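**White table in our repair corner: faint grey marks, and where to put the small parts?**

posted by **Khurram Janjua**

Good evening to all. I help to look after the shared workroom at Drerncombe, and we have one big table with a white top. I bought it second-hand from Odoi in August and I am quite fond of it, but I have 2 problems.

1. The top has faint scuffs, small grey marks and a few tiny dark specks. I have wiped it with warm water and a cloth and they stay. I do not know if they are dirt or damage.
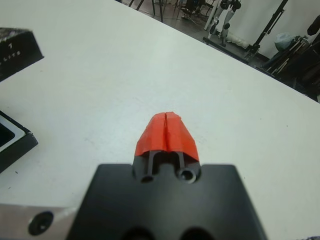
2. We do small jobs on this table and the loose pieces travel everywhere. I started to use a black tray with a raised rim, kept near the middle, so that everybody can reach it. My wife thinks a tray with lower sides is better, I think the rim is the whole point. What do you use?
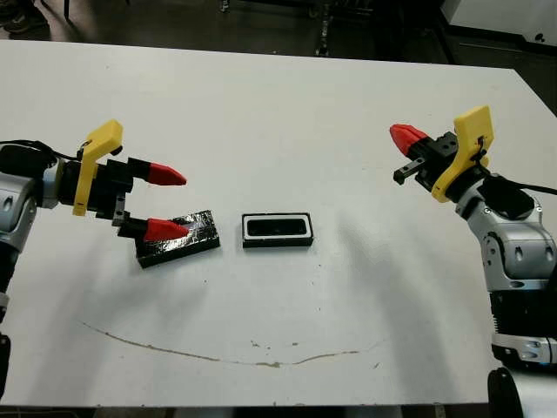 *The black tray, with the block next to it*

I prefer not to use anything very strong on the surface, as I do not know what it is made of. The seller could not tell me. Thank you in advance for every suggestion.

---

**marrowfield9**

Try a white pencil rubber first. Grey marks on a pale top are often only something that has rubbed off, and a rubber takes them away with no liquid at all. If this does nothing, use a little washing-up liquid on a soft cloth, small circles, then wipe with clean water and dry it. Do a corner before you do the middle. Please do not use the melamine sponges every week, they are a very fine sandpaper and after some months my own desk had a dull patch the size of a dinner plate.

The specks can be glue or paint. A plastic card held flat will lift them – not a knife.

---

**tilde_and_kettle**

just put a mat on it

---

**Oonagh P.**

I agree with the rubber. For the tray I want to add something, as I had the same discussion at home.

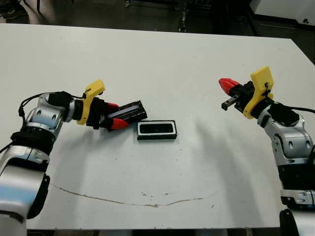

My own rule for trays is that one tray serves one job, and when the job is finished the tray must be bare before the next person sits down. I kept 3 of them from Jeltlow for almost ten years in this way and I lost very little. Yours is a good kind for it, I think: the inside is dark and the thin white rim shows clearly where the opening is, so you can aim a part into it without looking for long. The weak side of a dark inside is that black screws disappear in it. Cut a piece of pale felt or plain paper for the bottom and change it when it gets dirty.

About the height of the sides I am with you and against your wife, sorry. A low side is pleasant for the fingers, but one push of the elbow and you are on your knees with a torch. If the tray slides, put a thin strip of rubber shelf liner underneath. I buy the Nutiter one, it can be washed and cut with ordinary scissors.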